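The Morning Shift at Table 16

I've been hanging around robot shops long enough to know that the interesting part happens before anyone presses start. So when the folks at Getico said I could come in at 6:40 on a December morning and follow the setup of one of their two-armed cells, I said yes before checking how far the drive was. (Far. Very far. Bring coffee.)

The cell is called Flarnska, and it goes through 200 runs on a good day. A run is simple enough to describe: two arms, one table, a few household things, and a job like picking the keys up by the ring. Keeping it in shape to do that all day is another matter, and that's what I wanted to see.

First comes the cable check. The technician on duty moved each arm by hand through its whole reach, slowly, watching the slack the entire time. Too tight and the cable tugs on its plug when the elbow folds. Too loose and a loop drops down in front and snags on something. She redid one clip three times, stood back, frowned, and did it again! I would have quit at two.

Then the grippers. She wiped the fingers with a lint-free cloth, closed them on a strip of paper and pulled. If the paper slides out on one side, the fingers aren't meeting evenly and off they come for shimming. The screws on the arm links get a going over too, with a little torque driver that lives in her shirt pocket and that I was very firmly not allowed to borrow.
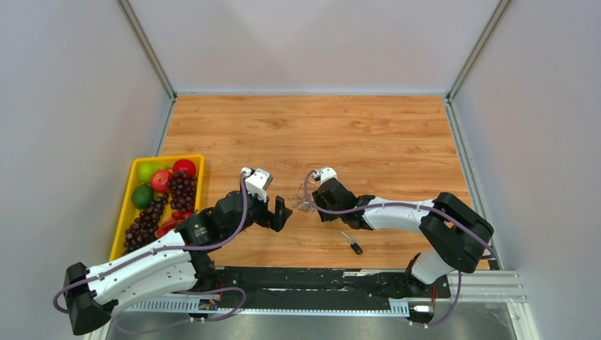 Photo: Nyanda / Getico

Keys are a mean thing to hand a robot, by the way. They're thin, they lie flat on the wood, and a gripper that comes down a hair too low scrapes the table on its way in. That's why the height check gets done with a feeler gauge at both ends of the table, and again after lunch, when the room has warmed up. The produce gets its own turn later in the day, and grapes, I'm told, will show you a badly set grip force faster than any meter.

The part I enjoyed most was the log. Flarnska has a paper one, a fat binder with coffee rings on the cover, and it was up to entry 179 when I visited. Most entries are dull (wiped rail, replaced clip, wiped rail again), but there's a wonderful run of them where the left arm kept drifting to one side. They swapped a cable, then a connector, then reloaded the software from Tarkico, who supply the controller. The culprit was a mounting bolt a quarter turn loose. Forty minutes to fix, once they'd spent most of a week looking everywhere else.

By 8:15 the paper strip was back in its drawer, the binder had a new line in it, and the technician had her finger on the start button. She asked if I wanted to press it. You bet I did.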